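October
By Pejman Taheri

The Stultach costs 748 dollars, arrives in one box, and wants to clean up after your family. I gave it my kitchen table and two weeks. My family gave it plenty to do.

Setup is easy enough if you have a screwdriver and an evening you weren't fond of. The manual calls the gripper "household ready." My household was ready too. We'd cleared our calendars.

The chore I care about is the table. Stuff lands on it all day, and somebody has to pick it up and put it where it lives. A bored eight-year-old can do this in a minute, for a fee. The Stultach took up to 20 minutes, and it doesn't take the fee in cookies, so call that even.

What it does well: blocks, boxes, a rolled pair of socks. The two fingers close flat and hold on. Out of 70 tries with square-ish things it dropped very few, and I stopped feeling the need to hover.

What it does badly: anything round, anything thin, anything see-through. It chased a grape across the table like a man after a bus. A sheet of paper might as well be painted on. Soft toys are a coin toss — it will either hug them or shove them onto the floor, which my dog counts as a feature.

It also doesn't wipe. I asked Flavenetti, the shop that sold it to me, about a sponge attachment, and they said one was "on the road map." So is Nebraska. Crumbs stay where they are until a person comes along.

The cheaper Kalogeropoulos arm has the same trouble with grapes and makes more noise about it. If I had to keep one, I'd keep the Stultach, mostly for the socks.

Can a machine clear a table yet? Some of a table, slowly, with you in the room. I'd wait for the next model, or borrow the eight-year-old.
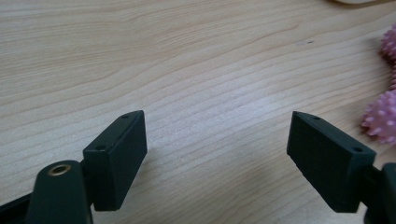
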